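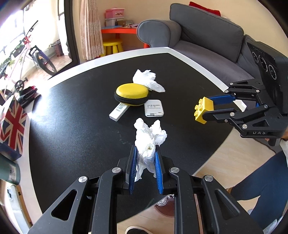
Projection should be the last thing anyone notices, according to Edeltraud Holzer, and if the audience is looking back at the booth then something has already gone wrong. She has run the booth at the Illetti short film festival for six editions. Her view is that most faults blamed on the projector start with the file.

The Illetti takes submissions through an online portal run by Findetti. This year it received 3288 entries, of which 3134 passed the first technical check. The rest were returned to the filmmakers with a short note and a deadline. The usual causes were a missing subtitle track, the wrong frame rate, or sound mixed in stereo but labeled as surround.

Frame rate causes the most trouble. Many short films are shot and cut at 25 frames per second, while older cinema servers expect 24. A film can be slowed to match, but the running time grows by about four percent and the pitch of the sound drops unless it is corrected. Holzer prefers to play the film at its original speed where the server allows it. The main house, the Arov, has allowed it since its server was replaced. The smaller Mekonnen has not, and films shown there are converted in advance.

Sound level is the second problem. Shorts are shown in blocks, and each one arrives with its own idea of loud. Meinrad Wallner watches every block in full before opening night and writes down a fader setting for each title. He does not change the mix. The sheet goes to the booth, and the projectionist moves the fader during the black between films – two seconds in most cases, which is enough.

The Arov has 421 seats, and a full house absorbs a good deal of high-frequency sound. Settings made in an empty room come out dull at the evening shows. Wallner adds a small correction for these and leaves the matinees alone.

Lise Cloutier, whose animated film opened the second block, sent three versions before one passed. The first had subtitles burned in at a height that fell outside the masking. She now checks every export against a scope template before it leaves her computer.

Entries for the next edition open in July. The delivery sheet has been cut to a single page, with the frame rate question at the top.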